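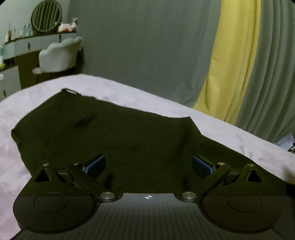

Eusebio reckons the dye bath was never the problem and we've been chasing the wrong end of it. Black goes rusty at the seams, he says, when the rinse is too short, and no amount of fiddling with the salt will cure that. Told him I'd try it his way before arguing.

29/05/2019

Overdye trial, black on black, cotton. Carrying on from the Vulitz batch.

Started late, kettle element furred up again. Vinegar, left it to sit while I weighed out.

Cloth: Plustton twill, offcuts from the workwear order, dry weight 692 g. Scoured first, hot, bit of soda ash, two rinses. Water came off yellower than I'd like. Is that size or old detergent? Smelt of starch so probably size. Should have scoured twice, didnt.

Salt 400 g, in three goes. Used the Salar stuff, coarse, takes ages to dissolve. Stir it in a jug of hot water first next time and stop tipping it in dry, you get pale specks where the grains land. We know this. It's on the wall.

Dye: same black as last time, new tub. Pasted up with cold water then warm. Lumps. Sieved through old tights, lost a bit on the nylon but no streaks on the cloth so worth it.

Bath at 60, held it there more or less. Stirred every few minutes for the first half hour then got called to the phone (Requena, wanting to know when they get their aprons, said June, did not say which end of June). So one gap with no stirring. If piece C is patchy that's why, it was at the bottom.

Soda ash in after the phone call. Left an hour.

Rinses:
A - cold x2, warm x1, our usual
B - cold x2, warm x2, then a near boil with a drop of soap, then cold until clear
C - as B but the near boil done twice

B is Eusebio's way. C is me being stubborn.

A ran clear after 13 minutes under the tap, or looked clear. Then wrung it over a white rag and the rag went purple-brown straight off. So clear water means nothing. Rag test from now on, every piece.

B rag nearly clean, faint grey. C clean.

Colour, wet: all three look the same, no use at all. Dried a corner of each with the iron. A has the brown cast along the felled seam, same as the Vulitz ones. B good. C good, perhaps a touch flatter than B but I was holding it under the strip light and everything looks flat there. Look again by the window tommorow.

So he's probably right. Annoying. Would like to see B through five washes before I say so out loud.

Where the brown comes from: loose dye sitting in the seam fold where the water doesn't get in, then drying there. Would explain why hems are worse than side seams, more layers. Try opening one of the Vulitz hems and see if the inside fold is darker.

Water: the near boil takes another full pan per batch, and the gas with it. Fine for samples. For the Requena job, 163 aprons, we need the big boiler going all day, and whoever's on it needs the long gloves as the short ones fill up.

To do
- wash test on A, B, C, same load, with a white rag pinned to each
- second scour on remaining twill
- unpick Vulitz hem
- descale kettle properly
- more soda ash, tub nearly out
- ring Requena back with an actual date

Pieces drying on the rack by the back door, labels pinned bottom left. Don't move C, its still dripping.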